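The Skolter Playhouse seated 58, provided two of them were friendly. For its October show it had chosen a play about a lighthouse, and it had 2,000 programs printed, because the printer in Drumitz gave a discount at that number.

The lead actor quit after the first read-through. The understudy had joined for the free coffee and had never read past page 18. She took the part home that night and came back with most of it learned and a few lines of her own, which were better.

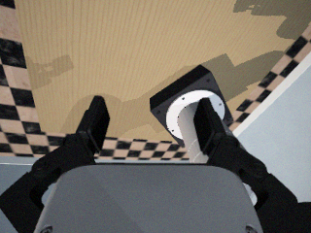 The table and the checkerboard floor.

On opening night the fog machine, rented from Bumeck, did its job in the first minute and then kept doing it. The audience heard the storm, the shipwreck and a long speech about forgiveness, and saw none of it. They stood up at the end - some were looking for the door.

The Rengifo paper called it "a brave evening of radio." The director had the review framed. The run was extended by a week, and the spare programs went under the short leg of the piano.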